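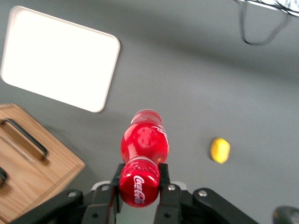 Famell opened its Arstead workshop to the public for an afternoon, and the pitch was the same one this paper has heard from automation firms before: the robot is nearly ready to clear up after people, and the buyers are nearly lined up. The company wants to sell its Jodow arm to cafeterias and break rooms, where it would pick up whatever gets left behind and put it where it belongs. What visitors got was a gray tabletop with a few things spread well apart on it. The arm took hold of a red Coca-Cola bottle by the cap, one black finger on each side, with a white tray lying nearby and a small yellow object off by itself. Anyone who has wiped down a lunch table at one o'clock will notice how much free space that leaves around each item.

Famell says the Jodow has made 3,039 practice pickups since it was set up in Arstead. The figure was on a printed sheet handed out at the door. The sheet did not say how many of those pickups ended with the object still in the gripper, and when a visitor asked, the presenter said the company was "still working on how to report that." It's a strange thing to be stuck on. A pickup either holds or it doesn't, and a firm that can count the tries should be able to count the drops.

The same sheet says that 1,657 of the pickups were done "without operator input." That leaves 1,382 in which a person had a hand in it somehow, and there was no breakdown of what those people did. Pressing a start button and steering the arm the whole way are very different kinds of help. The presenter said both would count as input under the company's rules, and that a fuller account would be posted in July.

To be fair to the engineers, gripping a bottle is harder than it looks. The plastic is slick, the sides curve, and a cap is a small thing to aim for. The arm has a small camera mounted close to the fingers, and the staff were happy to talk about lenses, finger pads and grip force for as long as people wanted to listen. They were also frank that glare from the ceiling lights gives the software trouble. That part of the afternoon was worth the trip, and it would have been a better open day if the sales talk had been left out.

The sales talk was led from a slide deck. One slide promised a working trial at Ladefoged, the office park on the north side of town, where the arm would be placed in a shared lunchroom. Famell would not say whether a contract has been signed. It also would not give a price, a monthly fee or a guess at either. Asked who would be called when the arm jams, the company said support would be "remote first," meaning that a person at Ladefoged would presumably be on the spot with a phone in one hand and a mop in the other.

Speed came up more than once. The company's target is 62 items an hour, a bit less than one a minute. It did not claim to have reached that in Arstead, and no timed run was on the program. A worker with a cart would pass that rate before finishing the first few tables, and could sort forks from cups and tell a half-full drink from an empty one along the way. Famell's answer is that the arm can work through the night. Lunchrooms are not usually messy all night.

There was also the matter of what counts as clearing up. The Jodow is fixed in place, so the mess has to come to it. In the Ladefoged plan, people would set their things down on a counter within reach of the arm, and the arm would move them to a bin or a rack. Several visitors pointed out that a person who has already carried a bottle to the counter could drop it in the bin. The presenter called this "a behavior question" and moved to the next slide.

Two sessions were held, both full, and the second ran late. Children were allowed up to the safety line and seemed to enjoy themselves. A sign-up list for businesses was out by the coffee, though the company did not share how many names it collected.

Famell plans another open day once the Ladefoged trial begins. It has not set a date. We have asked for the drop rate, the meaning of "operator input" and the price, and will print the answers if they come.

27 Jun 2022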